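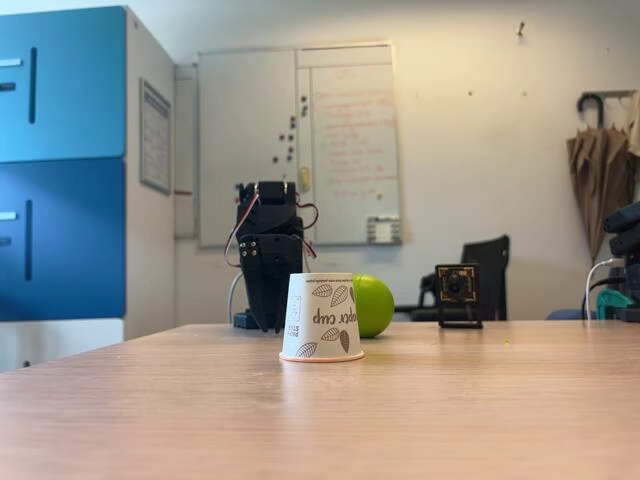
Paper cup and green apple on one of the tables at Pilasgate.

Table Setters Wanted for the Everyday Objects Room (part-time, two persons)

Hurnico is looking for two table setters for our room at Pilasgate. The work starts in April and continues for 3 months, with a possibility to stay longer if both sides are happy.

What the work is

You will place ordinary things on a table, following a printed card, and then change them and place them again. A card can say, for example, "cup upside down, apple behind, to the right." The next card asks for the same cup standing normally, or for the apple alone. Our collection has 207 objects at the moment: cups, fruit, boxes, spoons, small toys, sponges and many more. Each one has its place on the shelves, and it must go back to that place at the end of the shift.

In one shift you will set up to 145 cards. This sounds like a lot, but most of them take less than a minute. We prefer a person who works calmly and makes few mistakes to a person who is very fast.

Other duties:
– wiping the tabletops before the first card and after lunch
– buying fresh fruit from the market and removing fruit that has become soft
– replacing paper cups which are bent or stained
– writing in the log book when an object is missing or damaged

Who we are looking for

You don't need a diploma or earlier experience. People who have worked in a kitchen, a shop or a library usually learn our system quickly, but this is only our observation and everybody is welcome to apply. You should be able to stand for two hours before a break, read cards in English and lift a box of 10 pounds. Good color vision is necessary, as many cards name a color (there is a green apple and also a red one, and they are not the same object for us).

Hours and pay

The shift is from 8:30 in the morning to 1 in the afternoon, four times per week. The pay is by the hour and is the same for both positions. Yaneth Restrepo will tell you the exact rate before the trial shift, and the trial shift is paid also. Coffee and tea are free. The fruit from the tables we do not eat – please bring your own snack.

How to apply

Write a short letter, half a page is enough, and tell us about some work where you had to keep things in order. A résumé is welcome but not required. You can leave the letter at the Pilasgate reception in an envelope marked "Table Setters," for the attention of Thư Đặng. Please include a telephone number and the hours when we can call you.

We answer every letter, normally within two weeks.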